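### 4.2 Sector returns after the August low

We measure how fast small-cap shares regained their August losses and whether the speed depended on sector. The sample covers 2678 firms listed on the Plukgate exchange. Firms with fewer than 20 trading days in the window are dropped. Returns are weighted by market value at the start of the window and include dividends. 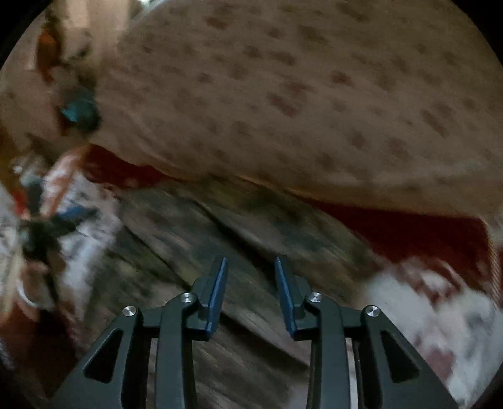 Home goods makers form the smallest group in the sample and had the widest spread of returns. Their sales follow housing turnover with a lag, so their shares fell later than those of the banks and also turned later. The group covers producers of printed fabric, such as beige cloth with small reddish-brown marks, as well as bedding and flooring firms. We keep them together, as Liao does, and do not split them by product. Splitting them would leave too few firms in each cell for the tests in Section 5.

Banks led the recovery. The median bank share made up 37 percent of its loss in the first two weeks, while the median home goods share was still falling. Part of the gap comes from trading volume. Bank shares trade every day, and many of the smaller names do not, which makes their quoted prices stale.

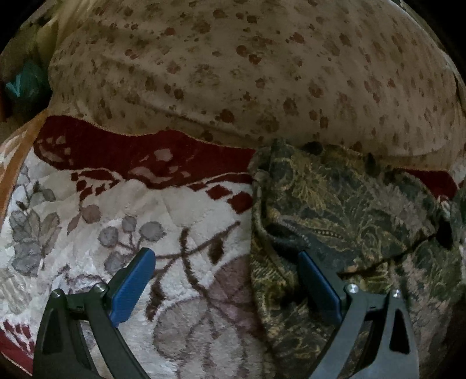
**Figure 2.** Beige fabric with rust-brown spots above a maroon-red band with pale leaf-like shapes.

To correct for stale prices we use the Plidetti adjustment, which adds two lagged market returns to the regression. The adjustment raises the estimated beta of the home goods group and leaves the bank estimates nearly unchanged. Cano uses a single lag. We ran that version too, and the ranking of sectors was the same.

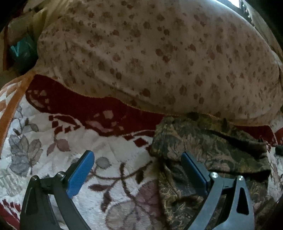

The choice of start date matters more. Moving it forward by one week lowers the measured gain for banks, as the sharpest rise came in the first days after the low. The home goods results do not move much. We report both start dates in the tables and use the earlier one in the text.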